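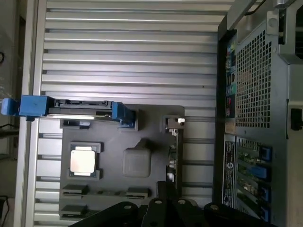 A place for every part: keeping track of things when you open up a computer

My mother-in-law used to lay out her sewing machine screws on a dinner plate, in the shape of the machine. I thought it was a bit much until I took apart my first desktop computer and dropped everything into a cereal bowl. It took me two evenings to get that machine back together, and I had a little brass standoff left over that I still keep in my pencil cup.

So when people write in to ask what they should buy before they open a computer, my answer is nearly always the same. Never mind the fancy screwdriver for now. Get yourself something to put the parts on, and decide where each thing will sit before you loosen anything.

Start with the surface

You want a flat spot right beside the machine, close enough that your hand can go from one to the other without crossing over your coffee (the coffee should be in another room, but I know how people are). A computer case laid on its side takes up a good deal more table than you'd think, so clear twice the space you believe you need.

A ribbed aluminum surface like the one in my pictures is handsome and sturdy, but a screw will find its way down between the ridges every single time. If your bench has grooves or slats, put a tray or a plate on top and keep the loose parts on that. Bare metal is also no place to rest a circuit board with power anywhere near it. On a kitchen table, a clean cutting board with a raised lip will do very nicely for screws and brackets. Skip the terry towel, please. It sheds, it catches on little pins, and it can build up static on a dry February afternoon like you wouldn't believe.

Give the parts a map

The nicest parts holder I have come across is a dark plate shaped like a motherboard, with raised places for things to go. The processor has a square frame toward the left, and there are short connector blocks down near the bottom edge that look a lot like the ends of memory slots. What I love about it is that you look down at the plate and you're more or less looking at the inside of the computer. Your eye already knows where things go!

Hajar Farouk, who has been fixing office machines far longer than I have, does the same thing with a sheet of paper. She draws a big rectangle for the board, a square for the processor, long skinny boxes for the memory, and a circle for each fan. Then every screw gets taped down on the drawing at the spot it came from. I have watched her put a tower back together after a three-week wait for a part, and she never once had to scratch her head over which screw was the long one.

If you want to try the paper version, use the biggest sheet you have. The back of some wrapping paper is perfect. Draw it the same way up as the case is lying, and write FRONT and REAR on it in big letters. I left that off once and spent a good half hour building everything backwards in my mind.

What goes where

Screws. Keep them in groups by what they were holding, and don't sort them by size until the very end. An egg carton is fine, an ice cube tray is better (the bottoms are smoother and you can tip the screws out). I once counted 83 screws out of one old tower, and I ended up with 81 back in it. I have never found the other two.

Drives. Leave a hard drive in its carrier if it has one. A good many server drives ride in a little sled with a handle, and the handle is made for your fingers, so use it. The one in my first picture is a chunky blue thing and you could spot it from across the yard. Lay the drive down flat, gently, well back from the edge of the table. If you have more than one, put a bit of painter's tape on each and number them in the order they came out — left to right, or top to bottom, just as long as you write down which you chose. Mixing up drives from a server can be a real heartache.

Memory. Hold it by the ends and keep your fingers off the gold edge. Sticks of memory like to lie flat in a plastic clamshell or stand in some kind of narrow channel. I don't like to see them stacked up like playing cards.

The processor. Put it down once, in one place, and let it be. Pick it up by the sides. The shiny top can be wiped off with a lint-free cloth and a little rubbing alcohol, but whatever is on the underside should be left strictly alone, whether that's pins or flat little contacts. A shallow pocket a touch deeper than the chip is just right, since it can't slide out when somebody bumps the table.

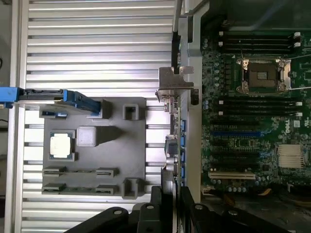
The chip in its shallow pocket, with the Dell server board on the other side of the rail.

Small plastic clips and latches. These are the ones that break my heart, as they're so easy to sweep off with your sleeve. Give them a corner of their own. On the gray plate there's a small blue clip tucked into a recess near the corner, and a long blue latch handle lying across the top part, and I think a spot like that is worth copying even if yours is only the lid of a jam jar. Bright parts are a blessing. If yours are black, set them on something light.

Cables. Don't coil them tightly. Put a folded bit of tape on each end with a letter on it, A to A, B to B, and put the matching letter on the thing it plugs into. Tuck the ones that stay attached over the side of the case, out of the way of your wrists.

Making your own plate

If you or a neighbor has a 3D printer, a plate with pockets is a very pleasant weekend project, and it doesn't have to be clever. Mohcine Mansour made me one from his own measurements and passed along a few things he had learned along the way, which I'll share as best I can remember them.

Measure the part, then make the pocket a little roomier than that. A snug pocket looks lovely and then you can't get your part back out without prying at it. Cut a finger notch on two sides if you can.

Raise the blocks between pockets so you can feel them with your fingertips. You'll be looking at the computer half the time and reaching sideways for the plate, so feeling your way helps.

For long skinny things, a narrow channel with a raised block at each end holds them nicely. Two of those, one above the other, will do for most of us.

Keep the color plain. Dark charcoal or a medium gray makes the silver top of a processor jump right out at you, and the blue latches too. Mohcine's first one was white and speckled and I lost a screw on it in plain sight.

His took 11 hours to print, so start it in the morning and go do something else. And do remember that ordinary printed plastic isn't antistatic. Wear your wrist strap, and any bare board you're setting aside for more than a few minutes should go back in its silvery bag.

No printer? Cut the shapes out of the pink foam that comes around new computer parts. A craft knife and a ruler will get you through it, and I like the foam better for anything with delicate edges.

A few odds and ends

Take a picture before each thing you remove. Your phone will hold 50 of them without complaint, and you can throw them all away when the computer starts up again.

Unplug the power cord first and hold the power button down for a few seconds. I know you know. Do it anyway.

Set the side panel somewhere it can't be stepped on. Behind the sofa has served me well.

Turn a lamp so it shines low across the table from one side. Little raised parts throw a shadow that way, and you'll see a stray screw by its shadow before you see the screw.

If you have to stop for supper, lay a clean baking sheet upside down over the whole plate. It keeps the cat off and the dust out. Leave yourself a note on top that says what you did last and what comes next. Mine usually says something like "memory out, fan cable C still on," and I'm always grateful to find it there in the morning.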